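The Night the Gripper Wouldn't Let Go

I've been writing about home robots long enough to own a drawer full of dead ones, so when a reader mailed me about a robot arm that had crushed her grandmother's earring in a tidy-up trial, I rolled my eyes a little and then called her back anyway. I'm glad I did, because the story behind that earring ate up most of my November and taught me more about fingers (robot ones, mostly) than I ever expected to know.

The arm came from a small outfit called Prernance, who had put 31 of them into apartments to do light bedroom chores. Fold the throw, pick up the socks, put the earrings back in the box. It's that last one that got them. The arm was a Jusa, a nice slim thing with two padded fingers, and for weeks it did fine. Then one evening it closed on a little gold hoop, kept closing, and stopped only when there wasn't any more hoop to close on. The owner hit the stop button, and the fingers stayed shut. She had to pry them apart with a butter knife!

Now, a bent earring isn't exactly a factory accident, and she was pretty good-humored about the whole business. But a gripper that squeezes past its limit and then won't release is a gripper I don't want near my thumb, and I said so to Oldřich Vondráček, the engineer who got handed the mess. He didn't argue. He'd already pulled the logs from all the arms and had a fat stack of printouts on his kitchen table when we talked.

His first guess was the force sensor. Everybody's first guess is the force sensor! He swapped it on the bad arm, ran 26 test picks with cheap rings from a craft store, and got a clean run. Great, case closed, except that he left the thing going through lunch and on pick 70 it flattened a ring and locked up again. Same squeeze, same stuck fingers. He told me he ate the rest of his sandwich standing up, staring at it.

So he went back to the logs, and that's where it gets interesting (to me, anyway, my husband left the room at this point). The arm doesn't decide how hard to squeeze by feel alone. It makes a guess first, from what it sees, and the guess comes from a big pile of recordings of people doing chores with hand-held grippers. The force sensor is only there to trim the guess. And when Oldřich went through the pile he found plenty of socks, mugs, remote controls and toothbrushes, and almost nothing smaller than a bottle cap. Out of 665 recordings used for the bedroom chores, not one had a person picking up a ring.

To the arm, then, a gold hoop looked most like the rim of a mug. It squeezed like it had hold of a mug. The sensor was reading so little contact on such a skinny piece of metal that it figured the fingers hadn't arrived yet, and it told them to keep going.

I asked what you do about that, and he said you go and pick up a lot of small stuff. It's slow going. Jewelry slides, it tangles, and a flat ring gives you next to nothing to grab. You learn to come in low and to be picky about which piece you go for first.
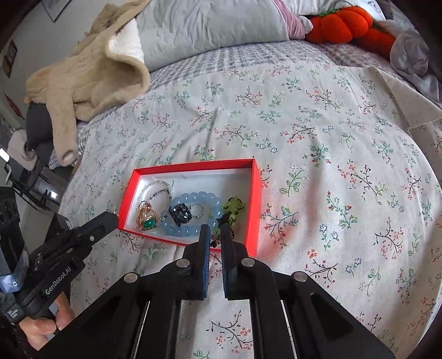

Couldn't they just turn the squeeze down for everything?

They tried that for a day, and the arms started dropping mugs. A limit gentle enough for an earring is too gentle for a full cup of coffee, so the arm has to know which one it's about to pick up before it closes.

The stuck fingers were a separate problem, and in my book the more serious one. The Jusa uses a small worm gear in the wrist, a part the maker calls the Trnka drive, and a worm gear holds its position when the power goes away. That's a good feature if you're carrying a vase and somebody trips over the cord. It's a lousy feature if what you're carrying is a person's finger. The stop button did exactly what it was wired to do, and cut the motor. It just didn't open anything.

I looked up the manual afterward. Page nine has one line saying the fingers "may remain closed after stop," in the same size type as the advice on dusting. Come on, folks.

The fix has two parts. The arms got a hand release, a ribbed yellow wheel on the side of the wrist that backs the gear off in a turn and a half. I tried it with a wooden spoon in the jaws and my left hand only, and it's easy enough that my mother could do it. The software part came out on Friday, December 2, 2022. If the fingers have closed past the width the arm expected and the sensor still says it feels nothing, the arm quits and backs off. It also has a new small-object routine, trained on the added recordings, and until an owner turns that on it leaves jewelry alone.

I'd like to see the wheel on other brands, too. I checked the Prudden arm that's been sitting in my office, and its stop button also leaves the jaws shut, with no release that I could find without a hex key. I've written to them and I'm waiting to hear.

If you've got one of these at home, do a quick check tonight. Put a rolled-up dish towel in the fingers, let it grip, press stop, and see if you can get the towel out with one hand. If you can't, keep the arm unplugged when you're not in the room and keep kids away from it, and send me the model number.

The reader got her arm back last week, wheel and all. The hoop is at a jeweler's, who thinks he can round it out again but isn't promising anything about the clasp.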